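Workshop Tips: Teaching a Robot Household Tasks by Hand

Apr 25, 2026

These tips I collected while recording demonstrations for the Vidonton project, where a robot learns small table tasks from people. Some of them I learned from colleagues at Lodo, and the others from my own mistakes. They are written for a person who will do the task with hand-held grippers, but most are good also for remote control.

Before you start

1. Decide the task in one sentence and write it on paper. "Put the book into the box and close the lid" is one sentence. If you need the word "then" more than two times, divide the task in two recordings.

2. Do the task first with your bare hands, slowly. After this, do it with the grippers but without recording. Many people discover at this moment that the lid must be opened from the other side.

3. Keep the table calm. Take away the objects which have no part in the task and put them on a chair or on another table. One thing forgotten near the box can appear in all 82 recordings of the morning, and the robot may learn that it belongs there.

4. Look at the floor also. Cables should go away from your feet, and where they must cross, fix them with flat tape. I did not do this in November and I pulled out a plug in the middle of a long session. We lost 4 good recordings.

Holding the grippers

5. Begin every recording from the same position. Ours is simple: stand, arms forward, both grippers side by side in front of the body, with a gap between them so the fingers do not touch. Wait one breath, and only then move to the table.

6. Keep the square markers clean and visible. Do not put your thumb over them, and wipe them with a dry cloth, never with alcohol. On our first set the alcohol took off a part of the black, and I had to print new ones.

7. Short sleeves are better. A long sleeve slides down over the wrist and covers the marker exactly when you reach far. If the room is cold, wear a vest.

8. Check the small lights before you leave the starting position. With our grippers, green on both sides means you can start. If one side is not green, put both down and connect again.

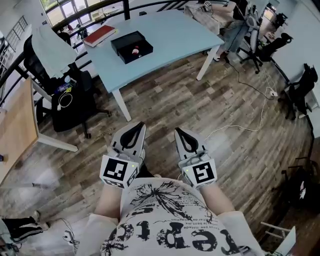

During the recording

9. Move a little slower than in normal life, but do not stop in the air. A long stop in the air teaches the robot to wait without reason. When you have to think, go back to the starting position and begin again.

10. Use both hands when the task asks for it. For a box with a lid, one gripper holds the side and the other brings the lid down. With only one gripper a light box will travel over the table.

11. Change the places a little each time. Move the box by the width of a hand, turn the book, step half a step to the left. Keep the order of actions always the same.

12. If something falls, do not catch it with your foot or your knee (I know, it is a reflex). End the recording and mark it as failed. You can keep the failed ones in a separate folder. Later they are useful for teaching recovery.

13. Rest after every 5 recordings. The grippers look light, but after one hour the wrist begins to shake.

After the session

14. Watch a few recordings at double speed the same day. For the Holanda shelf task we had 142 of them before someone noticed that the left camera was loose.

15. Roll the cables in large circles and hang them. Do not wind them around the gripper handle.

Related tips

Labels that stay on: marking boxes and drawers in the Stusa workshop
How to tape cables on a wooden floor and leave no glue
Remote control for beginners: the first hour
Cleaning rubber fingers and soft grips
Choosing a table height for standing work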